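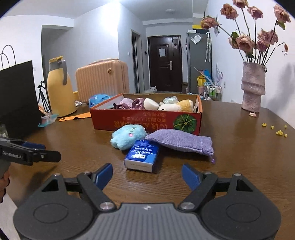
Hancombe shops asked to sort returns into one box

Shoppers in Hancombe will soon be able to hand back small soft goods in a single mixed box, under a trial the delivery firm Kokik plans to start in December. Plush toys, drawstring pouches, packs of tissues, sponges and towels would all go in together, in whatever carton the customer has in the kitchen.

The firm says this will save people a second trip to the counter. It has not said who will pay when a toy comes back smelling of dish sponge.

Under the current rules at the Bunholm depot, each type of item goes in its own bag, with its own label. The depot took in 3,552 returned parcels last year, according to Murray Baxter, who runs it for Kokik. He expects the mixed box to cut sorting time from 20 minutes a crate to 10, though he conceded that the second number comes from a planning sheet.

"We haven't timed it with real customers yet," Baxter said. "People pack better than you'd think."

That has not been the experience of Bernice Essien, who owns the gift shop Aguiar on the town's main street. She already takes back boxes packed at home and says most of them arrive with the soft things squashed at the bottom and something hard on top. 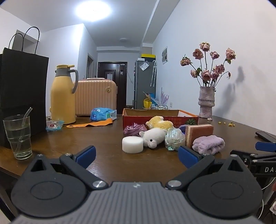 "A towel and a stuffed sheep will survive almost anything," Essien said. "Then somebody adds a plastic bottle, and the cap isn't tight. Now I have a sheep I can't sell."

Kokik's draft guidance runs to 2 pages and deals with bottles in one line, which asks customers to leave them out "where possible." Food cartons may be reused as long as they are clean and dry. The guidance does not say how a shop is meant to check that, or whether it may turn a box away at the counter.

Baxter said those points would be settled before the trial opens. He gave the same answer when asked about refunds for damaged goods, and again when asked how long the trial would last.

Essien has not signed up. She said she would look at it again once the firm puts its refund terms in writing – and she wants them before the holiday rush, when her back counter is full by noon.

Shops have until the end of the month to reply.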